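阅读时间:约 8 分钟

搜索本站 请输入关键词 热门:桌垫 收纳盒 餐桌布 清空

Zumora 哑光白桌垫:我铺了一整个春天之后想说的话

先交代一下,我家那张长桌是从上一个租客手里接过来的,桌面被烫过、被划过,还有一圈怎么擦都擦不掉的杯底印。我在 Emincombe 这边租的房子采光又特别好,下午三点钟太阳斜着照进来,那些印子简直像在开展览!所以去年我就一直在找一张能把整个桌面盖住的垫子,要白的,要哑光的,不要花纹,不要格子,也不要角落里印一行英文小字的那种。

找这么一张东西居然挺费劲的。市面上大部分白色桌垫要么反光(开个台灯就晃眼睛),要么压了一层假皮纹,摸起来怪怪的。后来是 Yoon-hee Ham 给我推了 Zumora 家这一款,她拿来垫缝纫机,说用着省心。我当天晚上就下单了,等了 5 天到货。

我们店后来也进了这一款,所以这一页写得会比别的商品页啰嗦一些,大家见谅,我是真的天天在用它。

基本情况

名称:Zumora 哑光桌垫(白)
宽度:91 厘米
长度:按需裁切,最长 100 厘米一段,更长的桌子请买两段拼
颜色:冷白一种(暖白那款停了,别再问我啦)
表面:哑光,无图案,无刻度线,无印字
背面:防滑
清洁:湿布擦,别用钢丝球

宽度这个 91 厘米很多人会看漏。我自己那张桌子比它窄一点点,所以我是用裁纸刀沿着桌边裁掉一条,裁下来的边我剪成小块垫花盆了,一点没浪费。裁的时候下面一定要垫块旧纸板,我第一刀就忘了,给桌子又添了一道疤……反正也盖住了。

我都拿它做什么

做手工占了一大半。我做纸模型,白底子上找零件特别快,深色的小纸片掉在上面一眼就看见了。以前那张深色木纹桌面,掉一个小零件我得趴着找半天,还得打手电。现在嘛,抬头一扫就行。

拍东西也用它。店里上新的小件我基本都放在这张垫子上拍,省了买背景纸的钱。它没有反光点,阴影落上去是软的,边缘糊糊的那种,我很喜欢。Seung-woo Ki 帮我们店拍过一批 Skesska 的杯子,他自己带了背景纸来,最后有一半是直接在我这张垫子上拍的。

吃饭,呃,也在上面。房子小,长桌只有一张,早饭面包、午饭便当、晚上拼模型,全在同一块地方。吃完擦一下就能接着干活,这点我给满分。

写字我个人不太推荐。一张薄纸铺在上面用圆珠笔写,会觉得底下有点软,字会飘。要写字的话下面再垫本杂志就好了。

铺的步骤(很简单,但第一次容易急)

一、把桌面擦干净,晾干。桌上有颗米粒,铺上去就是一个小鼓包,你会每天都摸到它。

二、垫子到手是卷着的,反着卷回去放一晚上。我用几本厚书压四个角,早上起来基本就平了。冬天会慢一些,多压一天。

三、从一头开始对齐,慢慢往另一头放,手掌跟着抹。不要两个人一人拎一头往下一扣,我和 Ji-hoon Kwak 试过,中间兜了好大一包空气,笑死。

四、多出来的边,先量,再画线,再裁。铅笔线擦得掉,别拿油性笔画。

五、铺好先别放重东西,让它趴一晚上。

关于“白”这件事

这是大家问得最多的,我单独写一段。官网图上看是很纯的冷白,到家以后有人会觉得“怎么一边偏粉一边偏蓝”,跑来问我是不是染色不匀。我把垫子掀下来换过方向铺,颜色深浅的位置没跟着垫子走,所以我的看法是光的问题。哑光白很吃环境光,窗户那边一个色,灯那边一个色,旁边放个深色的东西还会再压一块灰影下来。介意的话,买之前可以先拿一张白卡纸放在桌上不同的位置看看,差不多就是那个意思。

另外就是显脏。对,白色的嘛,面包屑、橡皮屑、灰,什么小黑点都藏不住。我倒觉得这算优点,看得见才会去擦,以前那张深色桌面不知道养了多少碎屑。不过如果你是看到一粒灰就坐不住的性格,请三思,你可能一天要擦五遍。

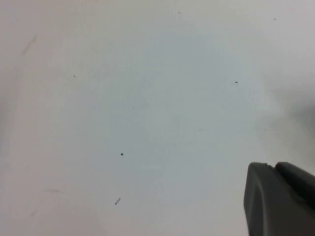 日常打理

平时我就备一把小刷子和一块拧得很干的湿布。先刷后擦,顺序别反,反了碎屑会糊成一道一道的。细小的屑用刷子往一个方向赶,赶到桌边用手接住就行。

咖啡和茶:当场擦没问题。我有一次放到第二天早上才想起来,留了个淡淡的圈,用小苏打加一点水糊上去,等了 17 分钟(烤箱定时器正好剩这么多,我就跟着它了),擦掉以后看不出来。

酱油:快!别等!

马克笔:水性的能擦,油性的我用酒精棉片擦掉过,但是擦过的那一小块摸起来比旁边光滑一点,侧着看得出来。所以要是家里有小朋友画画,上面再铺张报纸吧。

热锅:不可以直接放。杯子装热水我是照放的,没出过事,锅就老老实实用隔热垫。

刀:它不是切割垫。轻轻划一下会留印子,用力就直接穿了。我现在切东西都另外拿 Seok 那块小切割垫叠在上面,两个一起用挺搭的。

适合谁,不太适合谁

桌子旧了但舍不得换的,租房不敢动房东家具的,做小手工、拍小东西的,我都推荐。想要那种高级感皮面办公桌的就算了,它就是一块朴素的白底子,摸起来干爽,看着安静,没别的花头。还有圆桌的朋友,能裁是能裁,但圆边真的不好裁,我帮人裁过一张,成品像个土豆。实在想要就留言把桌子直径发给我,我找 Declan Horgan 问问,他手比我稳多了。

换新周期我说不准,我这块从冬天铺到六月,四角有一个稍微翘起来了,用双面胶粘回去了,其他都还好。

下单前请再量一次桌子。量桌面,别量桌腿之间!

读者留言

芝麻不开门:跟着买了,卷着放了一晚还是有点翘,又压了一天就平了。裁剩的边我拿去垫抽屉了,刚刚好。

Ok-hee Yoo:我是圆桌,我也裁成了土豆,握手。

住在六楼的阿宽:请问两段拼起来中间的缝明显吗?我桌子长一米六。
店主回复:坐着吃饭看不太出来,低头找会看到一条细线。我建议把缝放在平时不坐人的那一段,碎屑容易卡进去,记得刷一刷。

小满:小苏打那个方法救了我的茶渍,谢谢!!

不爱擦桌子的人:显脏这点是真的,我昨天擦了三遍。但是桌子确实比以前干净,我妈视频的时候还夸了一句。

Yoon-hee Ham:缝纫机下面那块我还在用,线头掉在上面特别好捡。深色线头啊,白线头照样找不到。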